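Pre-departure check, Eklund day boat, Sun 30 June
Checked by Sewwandi Ekanayake

Shore cable and plug: OK. No scorching on the pins, and I wiggled everything twice!

Battery bank: 74 percent at the dock. Fine for the harbor loop, but I'd top it up before going out past the breakwater.

Bilge pump: OK. Float switch sticks a bit (same as February), so give it a nudge.

Life jackets: OK, all buckles click. One whistle missing, I've put it on the Orico order.
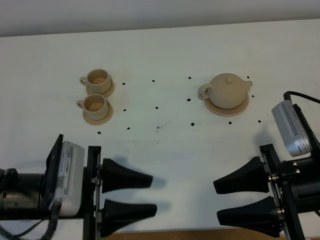 Teapot and two cups, saucers included.

Galley lockers: latches OK. Please stow anything breakable before we cast off, I'm tired of sweeping.

Fire extinguisher: needle in the green, but the bracket is loose. Needs a longer screw.

Motor hours: 2188. Service is due, I'll call Zellmont.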